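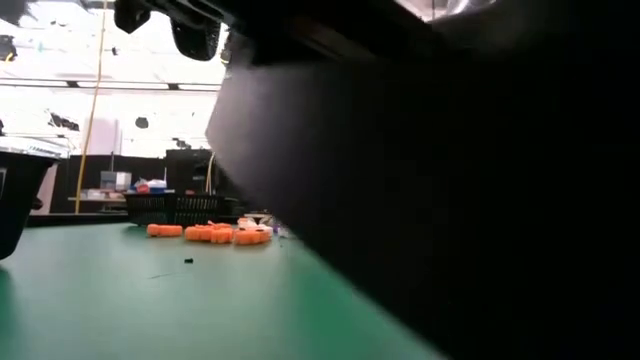
A green tabletop under bright light.

The Vindham Letter

Fiction

The letter was in the mailbox on Thursday, under a pizza flyer. Raghda Kanaan read it standing in the hall of the dorm with her coat on. She had been named a finalist for the Vindham Fellowship, which paid the last two years of tuition for students who meant to work in local government. There had been 186 applications from the three state campuses. The interviews would be held in Trestville, in the old courthouse, at 11 in the morning. Please bring a photo ID.

She put the letter in her coat pocket and went to work.

Work was the front desk of the county records office, four afternoons a week. She pulled deeds and took payment for copies. Mrs. Salameh ran the office and had run it since before the files were on computers. She read the letter twice and handed it back.

"They'll ask why you want it," she said.

"I know."

"What are you going to tell them?"

Raghda said she had written something about access and transparency in the essay. Mrs. Salameh nodded and went to unjam the copier.

A man came in at ten past four wanting the plat for a lot on Plindano Road. He had a neighbor who had put a fence up, and he thought the fence was on his side. He had been to the assessor and then to the planning office, and planning had sent him over. Raghda found the plat. The fence was not on his side. It was eighteen inches inside the neighbor's line, if his own measurements were right.

He looked at it for a long time.

"So I'm wrong," he said.

"By these numbers."

"What do I owe you?"

She told him two dollars. He paid in quarters and asked for an envelope so the copy wouldn't get bent.
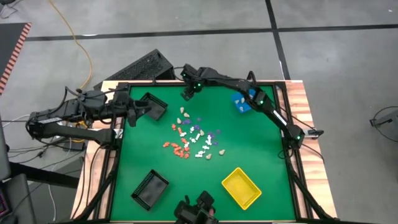 Trestville

The bus took around 80 minutes. She had her good shoes in a grocery bag and changed into them on a bench outside the courthouse. There was old snow along the curb, gray on top, the way it gets in February.

Five other finalists were waiting on the second floor. One of them had a binder with tabs. A tall boy from the north campus asked if she had done the mock interviews, and she said she hadn't known there were any. He said they weren't that useful. Then he told her every question they had asked him.

They called her fourth. Three people sat on one side of a long table, two women and a man with a hearing aid. There was a pitcher of water and one glass, and she couldn't tell whether it was meant for her, so she left it alone.

The older woman asked about her coursework. The man asked where she saw herself in ten years, and she said in a county building somewhere, probably. He wrote that down. The younger woman had a copy of the essay with a paragraph marked in pencil.

"You use the word transparency six times," she said. "What do you mean by it?"

Raghda had an answer ready. She had practiced it on the bus with her lips moving. She started it and got as far as the second sentence.

"Can I say it a different way?" she asked.

"Go ahead."

She told them about the man and the fence. She left out the name of the road. She told them he had gone to three offices to get one sheet of paper, and that the paper had said he was wrong, and that he had wanted an envelope for it. She said the second office could have printed it for him if anyone had shown them how to open the file. She had asked Mrs. Salameh about that afterward, and Mrs. Salameh had said it was on the list.

"What list?" the man asked.

"I don't think it's written down," Raghda said.

The older woman laughed a little. The younger one asked what it would take to fix it. Raghda said a login and maybe an afternoon. They asked two more questions, about her grades in statistics and about whether she could relocate for the summer. Then they thanked her and she went out past the boy with the binder, who was holding it shut with both hands.

Thursday Again

She was back at the desk by one the next week. There was no word yet. The letter had said to allow a month.

Mrs. Salameh had her coat on and her car keys out.

"Planning wants somebody to come over and show them the plat system," she said. "I called them. I said you'd do it."

"Now?"

"They close at five. Take the manual, the blue one. Don't let them keep it."

Raghda found the blue manual under the stapler. She wrote BACK AT 3 on a sticky note, put it on the glass, and followed Mrs. Salameh out to the parking lot.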